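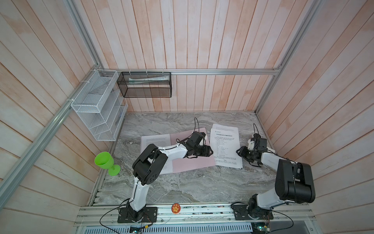
Department of Robotics and Automation, Bergmann Institute

5.2 Unplanned stops during paper handling

The Drasido cell was built to study how two arms share work on flat, flexible objects. Its paper task asks the arms to separate loose sheets, open a pale pink folder, and place a printed page under the metal spring clip on the inside. Over the full test period the cell completed or attempted 1815 runs. Of these, 19 ended in a stop that required an operator to enter the work area. This section deals with those stops only; dropped sheets and poor alignment are covered in Section 5.1.

Most of the stops had the same cause. A gripper closed on the edge of a sheet that lay over the folder and picked up both. The arm then lifted against the weight of the folder while the other arm was already moving toward the clip. The planner held a model of the sheet alone, so the path it had cleared was too narrow for what the gripper was carrying. Contact with the second arm followed, and the joint torque limit cut power to both.

The remaining stops involved the clip itself. If the clamping bar was raised only partway, it could slip from the fingers and close again under spring force. On one occasion a finger was between the bar and the base when this happened. The finger mount bent by 2 mm, and the run log kept by the Florkex controller showed that the fault signal had been raised late. Shoaib Minhas, who was operating the cell, pressed the emergency stop before the controller acted. No person was hurt. The event was entered as a safety incident because the operator's normal next step would have been to free the page by hand.

The wrist cameras were checked as a possible source of late detection. Each camera sees the papers at close range and at a steep angle, and the gripper's own fingers take up part of the view (Figure 7). Printed text gives the tracker many strong features, but features on overlapping sheets are easily assigned to the wrong page.

Figure 7. Wrist camera view of the open folder, the spring clip, and the surrounding sheets.

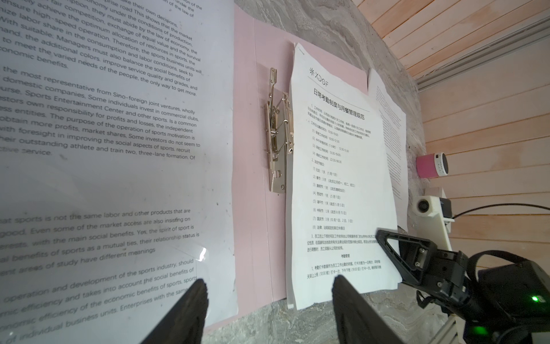
Glare was a second concern. A bright patch on a sheet can hide the edge that the tracker depends on, and the saved images from several of the stops had such a patch close to the grasp point. We could not show that glare caused any stop on its own. When the logs were replayed with the affected regions masked, the wrong grasp was still chosen in every case.

Three changes were made. The planner now treats any grasped sheet as attached to the object below it until a short test lift shows otherwise. The second arm waits outside the shared zone during this test, which adds 1000 ms to each run. The clip is approached from the side, with the fingers kept clear of the closing path of the bar.

A change was also made to the operating rules. Power to both arms must be off and the clip fully closed or fully open before a hand enters the cell. The earlier rule, taken over from the Farkness cell, required only that motion be paused. That cell handled rigid boxes and had no parts that stored energy, and the rule had not been reviewed when the task changed. The revised text was adopted in October and applies to all paper tasks.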